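Kitchen table trials begin for two-arm gripper comparison

Thursday, January 16, 2020

Wukier has started side-by-side trials of grippers on its two-arm bench, with drinks-making as the test job. Dasteck is handling the controllers. First results out in brief, full write-up to follow.

The bench is a white table with two white arms and brown paper over the top. Pouring, picking up, putting down, all with ordinary bar and kitchen bits.

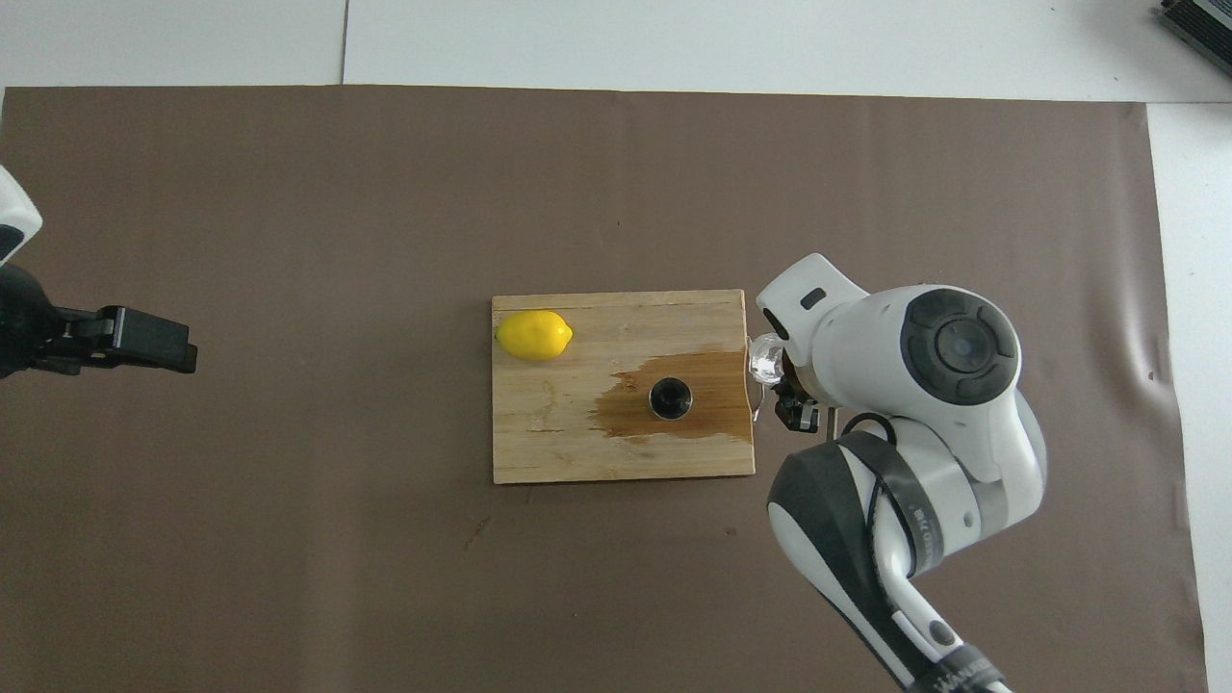
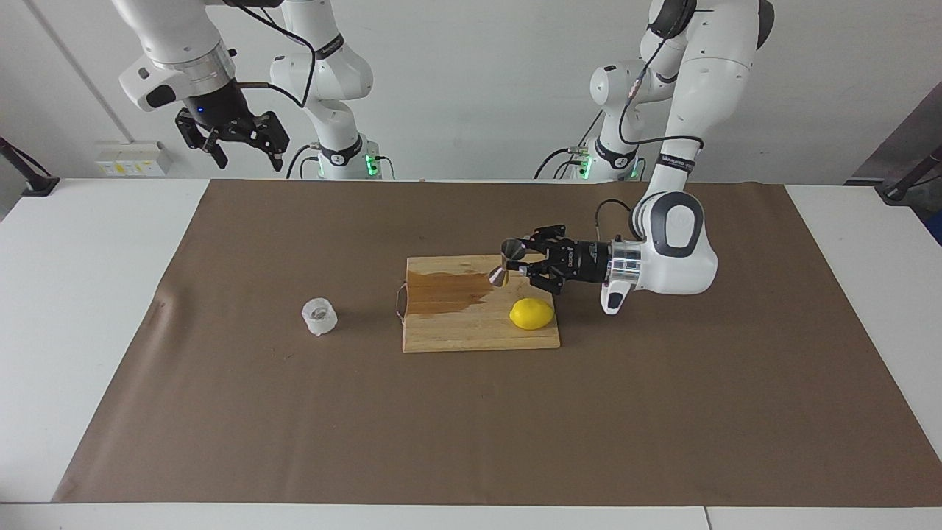
The two-arm bench with cutting board and lemon. The second picture has the jigger in the gripper.

Why drinks? Small things, awkward shapes. A jigger is shiny, tapers both ways and is easy to drop. A clear cup is worse for the cameras, they see through it and the software gets the edge wrong. A lemon rolls if you so much as nudge it. The team wanted a job where a poor grip shows up quickly and makes a mess, but not an expensive one.

Spills are logged, same as drops. The board gets stained and stays in use, which the team says is deliberate. A clean pale board is easy work for the vision side. Dark wet patches are not, and a home kitchen has plenty of them.

Two sets of fingers are being compared. The stock ones, and a softer pad set from Flevia that slips over the tips. Same arms, same controller settings, same list of objects. Swap the fingers, run the list again.

Numbers so far. 2,185 grasps tried across both sets. Of those, 308 ended in a drop or a slip bad enough to count as a fail. The jigger was the worst offender with 124 of them, mostly when it was taken side-on and then tipped. Split by finger set isn't being given out yet, one batch has to be re-run after a logging fault. Annoying but there it is.

Early feeling on the bench is that the soft pads do better on metal and worse on thin plastic, where they squeeze too hard before the force reading catches up. That may be a settings matter and nothing to do with the pads. Dasteck is sending a controller update that reads finger force more often, and the plastic items will be done again once it is in.

Camera side. Two views recorded for every run, one looking down from the head position and one fixed, set back from the table. The overhead view is better for lining up on small round things like caps. The fixed one is better for telling whether an object is being held level, and for working out afterwards which arm got in the others way. Running on the overhead view alone was tried for a day and dropped. Too many blind spots once the wrist is over the board.

Arm speed is a sore point. Anything carrying liquid is held to a slow setting, so a full drinks run takes far longer than a person would need. Speeding up comes later, after the grip figures are settled. Faster pours were tried briefly, and the less said about the table the better.

Handing items from one arm to the other has not been scored yet. It works on the bench some of the time, but the two grippers need to close and open in the right order and the timing drifts. A fix is on the list for the end of January.

A second bench at El Sherbiny is being set up to repeat the same list with a diferent make of arm, same finger pads. Idea is to find out how much of the result comes from the gripper and how much from what it is bolted to. Power and cabling are done there, cameras still to be fixed up and calibrated. No start date given, "soon" is all we could get.

The target is 3,445 grasps over both benches before anything is published. Wukier says the object list, the fail rules and the raw logs will go up together with the write-up, so other labs can run the same test with their own kit. Video from the runs may follow depending on storage space.

Labs wanting to put a gripper forward for the next round can still do so. Needs to be a two-finger type, needs to fit the standard flange, and spare pads must be sent with it. One set is not enough, they wear. Send mounting drawings before shipping anything as the last parcel arrived with the wrong bolts and sat on a shelf for a week.

More when the re-run is finished.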